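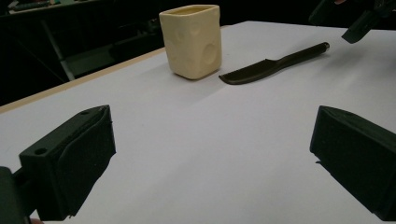 Re: Water softeners - worth it or not?

List: Horkomside Households
Date: Saturday, February 6, 2021

On the list, a member from Fallden wrote:

> We had the Niten salesman round and I have to say he was very convincing.
> He reckons the softener pays for itself in 3 years, what with less soap,
> less descaler and the boiler lasting longer. Quote is 1,441 pounds fitted.
> He also said our skin and hair would be better for it. Has anyone got one
> and would you do it again? He wants an answer by the end of the month to
> hold the price.

I'd be wary of any price that has to be held. Ours was going up at the end of the month as well, and that was last July. When I rang again in the autumn it had come down to 1,018 pounds, same model, same fitting. So please don't sign anything on account of a deadline.

On the payback, ask him to write the sum down for you. I asked, and what I got was a leaflet with a drawing of a smiling kettle. I sat down with our own bills instead and couldn't get anywhere near three years. We don't spend much on soap. I doubt anyone on this list does. Descaler is a couple of packets a year, and plain white vinegar does the kettle just as well. The softener needs salt, which I never see in these sums, and the salt has to be carried in from the car by somebody with a good back.

The boiler claim is the one I take half seriously. Hard water does fur things up and we have very hard water on this side of the valley. But our boiler man, when pushed, said most of the ones he takes out have died of something else - pumps, circuit boards, bad fitting in the first place. He'd be glad to sell me a scale filter that goes on the one pipe, for a good deal less than a softener. I haven't bought that either.

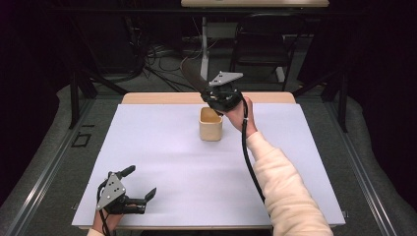 As for skin and hair, I stayed a week with relations in a soft water area and came home looking exactly the same. The shampoo took ages to rinse out. Some people swear by it and I won't argue with them, but I'd want to see it tested on people who hadn't just paid for it.

Two things I would check before he comes back. First, where it's going to live. They told us it would fit under the sink, and so it would have done if we had taken out the bin, the shelf and everything on the shelf. Second, whether you keep a hard tap for drinking. Niten charged extra for that when we asked, and it wasn't in the first quote. Check the warranty too. Ours would have been void if we used any salt but theirs.

You might try Espinoza in town for a second price. I've no great faith in them, they left a washer out of our outside tap, but they do put everything on one sheet of paper and they don't sit in your kitchen for two hours.

If you do go ahead, would you post your meter readings for soap and salt, so to speak? I'd like to be proved wrong by somebody's receipts. So far all I've had is people telling me the towels are fluffier.

Recent on this list
- Limescale on shower glass, what shifts it?
- Fallden road closure and bin day
- Wanted: loft ladder, any condition
- Espinoza plumbing, good or bad?
- Is a 1,000 litre rain tank too big for a small garden?
- Re: Re: Smart meter reading nonsense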